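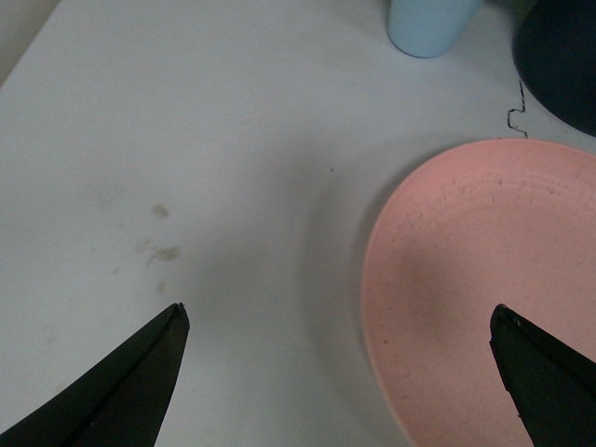

Progress report to the Bakke fund, June 11, 2025
Breakfast Corner project, Broseck day center

We are so pleased with how the breakfast corner is coming along! Your grant in February let us furnish the practice table, and 19 people have now joined the morning course, where they learn to set a table, make toast and put everything away again.
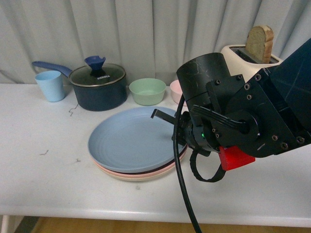
The dishes have been a real hit. We went for pastel plastic in blue, pink, mint and cream, and people talk about them by color - "the mint bowl", "the blue cup" - so the instructions almost give themselves. The saucepan has a lid marked KONKA with a big blue knob, and members who struggle with small handles tell us they like it very much.

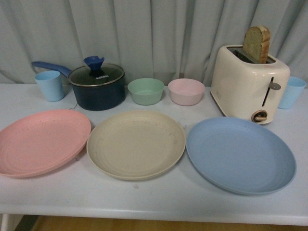
Stijn De Smet runs the sessions and has worked out two ways of laying out the table. In one the plates are stacked, in the other they are side by side. Most members started with the stack and over 70 percent of them now do both without help.

What we would still like to do:

Practice toast with real bread every session, with the toaster on the back row next to the bowls 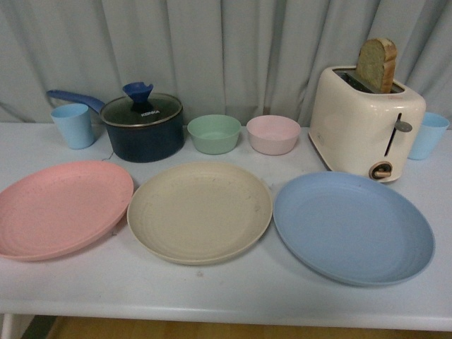

Spend the remaining 40 dollars on dish towels and a drying rack

Open a second morning group at our Jotitz site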